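Apr 26, 2024

Finish trials, hardwax oil vs the water-based stuff. Carrying on from the August notes, same offcuts where I could find them.

Panel A: Skotance oil, two thin coats, buffed with white pad. Panel B: Nitent water-based, three coats, 229 grit between. (No idea why our grit sheets are marked 229, Bok-nam Seok says its a supplier code, treat as 220.) B raised the grain badly after coat one. Took ages to knock back.

Weighed the tin before and after for A: 1,307 g down to 1,298... no, wrong column, redo. Can't trust that number.

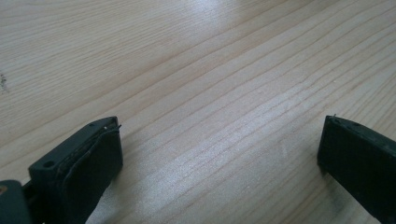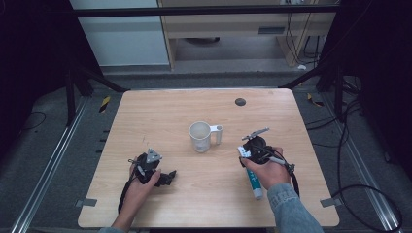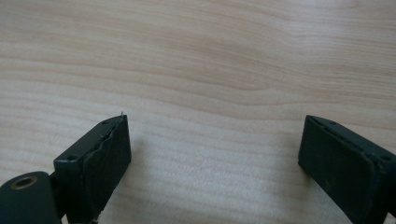
Next job is the sheen question. Bok-nam wants satin for the Geum desks, I think matt. Satin looks fine from above and then you sit down and get a window in your face. Pale wood is the worst for it, see the first one, big silvery patch across the middle and the grain nearly gone under it. So before anyone orders 700 ml of anything: look at each panel low down, lamp on, lamp off. Write down which one you can still read the grain on.

Mug ring test to do on both. Tea, coffee, red wine, leave overnight, wipe with damp cloth only. NOT the blue spray, it softened B last time and I had to sand the whole corner.

Edges still a pain. Oil soaks into end grain and goes dark, water-based stays lighter but runs if you load the brush. Try foam roller, then tip off with a nearly dry brush. Sand end grain one grade finer then the face.

Oily rags outside, flat, on the rail. Not in the bin!!

To get: white pads, lids for the small tins, more masking tape.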